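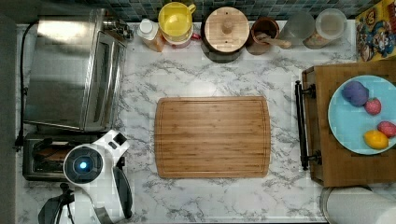
Re: [korletey-kitchens] Bamboo boards, oil or no oil?

Kwesi Tetteh wrote:
> Question for the list. I picked up a bamboo board at the Saltton
> market and the seller told me never to oil it, just rinse and go.
> My sister oils hers every month. Who's right? Also, does anyone
> leave theirs out on the counter all the time? Mine keeps getting
> shoved behind the toaster and I forget I own it.
>
> Kwesi

Hi Kwesi and all,

Oil it! I'm with your sister on this one. Bamboo is pretty tight stuff but it still dries out, and mine went fuzzy along one end the first winter when I did nothing to it. I use plain mineral oil from the drugstore, a 300 ml bottle, and I'm still on the same bottle from last March. Wipe it on after supper, stand the board on its edge, buff off whatever's left in the morning. If you cut a lot of lemons you'll want to do it more often (I do, and I do).

As for leaving it out, mine lives smack in the middle of the counter, between the toaster oven and the little wooden cart, with bare marble all the way around it. I tried it up against the tile for a while, but that's where the containers are lined up and I was forever moving them to get at it. Now it just stays put and I work around it. The toaster sits right below the toaster oven, so toast goes straight across to the board for buttering and the crumbs mostly land in the groove – mostly.

About that groove, get one if you can. Mine is shallow and runs the whole way around, a little in from the edge. It won't save you from a big watermelon, but for tomatoes or a roast chicken it's plenty. My old board from Bunthorpe was dead flat and I had chicken juice down the front of the cabinets more than once.

Two other things. Don't soak it, and don't put it in the dishwasher even if the label says you can. I split a Rirar board that way, right along the grain, after 2 washes. And if it slides around on you, a damp dishcloth underneath works better than those rubber corner feet, which left marks on my marble that took baking soda and a lot of rubbing to get out.

Does anybody have a good fix for onion smell? Salt and half a lemon gets me most of the way there, but it's back by the next day.

Marcy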